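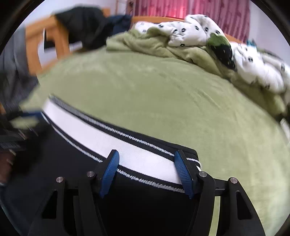 Candela Pacheco merkt zur ersten Fassung dieser Anleitung an, sie habe ihre Kulturtasche jahrelang mit offenem Reißverschluss in den Koffer gelegt, weil sich die Zähne beim Schließen immer im Futter verfingen. Ob man das beim Packen vermeiden könne oder ob die Tasche einfach zu voll sei?

In den meisten Fällen ist sie zu voll. Die Anleitung ist deshalb um den Abschnitt "Schließen" erweitert worden.

Reißverschlusstasche auf dem Bett packen

Stand: März 2024

Die Anleitung gilt für weiche Stofftaschen mit oben liegendem Reißverschluss, wie sie für Waschzeug, Ladekabel oder Wäsche verwendet werden. Für Hartschalen und Taschen mit umlaufendem Reißverschluss gelten andere Schritte.

Unterlage

Das Bett muss gemacht sein. Bettdecke ans Kopfende schieben, eine Fleecedecke über die freie Fläche legen und an den Seiten glatt ziehen. Auf Fleece rutscht eine Stofftasche deutlich weniger als auf glatter Bettwäsche, und der Bezug bleibt sauber, falls eine Flasche undicht ist. Falten am Übergang zur Bettdecke können bleiben. Nur unter der Tasche selbst sollte die Decke flach liegen, sonst kippt der Inhalt zur tieferen Seite.

Wer eine feste Arbeitsfläche vorzieht, nimmt den Tisch. Das Bett hat den Vorteil, dass man alles nebeneinander auslegen kann.

Leeren und prüfen

1. Reißverschluss ganz öffnen und die Tasche vollständig ausräumen, auch die Innenfächer.
2. Tasche umdrehen und ausschütteln (über der Badewanne oder draußen, nicht über der Decke).
3. Futternähte mit den Fingern abfahren. Lose Fäden in Reißverschlussnähe kürzen, nicht abreißen.
4. Schieber einmal hin und her bewegen. Läuft er schwer, die Zähne mit einer trockenen Zahnbürste reinigen. Bei Metallzähnen hilft danach etwas Kerzenwachs.

Taschen mit Paspel oder Zierkordel neben dem Reißverschluss brauchen einen zusätzlichen Blick: Steht die Kordel irgendwo ab, gerät sie unter den Schieber. Die Stelle mit drei, vier kleinen Stichen im Farbton der Kordel fixieren. Klebstoff wird hart und scheuert.

Wiegen

Den vorgesehenen Inhalt vor dem Packen auf die Küchenwaage legen. Die Werte aus meinem letzten Durchgang, jeweils für eine Person und 7 Tage:

Waschzeug mit Flaschen in Originalgröße: 594 g
Waschzeug umgefüllt: 362 g

Der Unterschied entsteht fast nur durch Shampoo und Creme. Ich fülle in die kleinen Schraubdosen von Badska um. Die Klappdeckel von Ultotden lassen sich einhändig öffnen, gehen aber unter Druck gelegentlich auf -- für Koffergepäck daher nur in einem zusätzlichen Beutel.

Packen

1. Schwere und flache Teile zuerst, mittig auf den Boden.
2. Flüssigkeiten aufrecht an eine Längsseite, Deckel nach oben. Dosen vorher einmal zusammendrücken und auf Dichtigkeit prüfen.
3. Kleinteile in einen separaten Beutel. Lose Haarklammern wandern erfahrungsgemäß immer in den Reißverschluss.
4. Weiche Teile (Waschlappen, Socken) als Letztes in die Lücken.
5. Oben nearly zwei Fingerbreit Luft lassen.

Schließen

Die Oberkante der Tasche an einem Ende fassen und leicht spannen. Mit der anderen Hand den Schieber in einem Zug führen, flach und parallel zur Kante. Nicht nach oben ziehen. Bei breiten Stoffblenden den Stoff unterhalb des Reißverschlusses mit dem Daumen nach außen drücken, damit das Futter nicht zwischen die Zähne kommt.

Klemmt der Schieber, einige Zentimeter zurückfahren und das Futter seitlich herausziehen. Lässt sich die Tasche nur mit Kraft schließen, ein Teil herausnehmen. Das Nachgeben der Naht kündigt sich bei Stofftaschen kaum an.

Anheben und einlegen

Gefüllte Taschen nicht am Schieber anheben. An der Oberkante fassen und mit der zweiten Hand den Boden stützen. In den Koffer kommt die Tasche mit dem Reißverschluss nach oben, bei Rollkoffern auf die Seite der Rollen.

Helle Stoffbänder an dunklen Taschen nehmen Abrieb von Schuhsohlen und Jeans an. Bei meiner Collado hat ein dünner Baumwollbeutel als Zwischenlage gereicht. Die Packhülle von Briltitside erfüllt denselben Zweck, ist für kleine Taschen aber zu groß.

Nach der Reise

Tasche offen auslüften lassen, bis das Futter trocken ist. Feuchte Waschlappen sofort entnehmen. Die Fleecedecke separat waschen, ohne Weichspüler, 30 Grad.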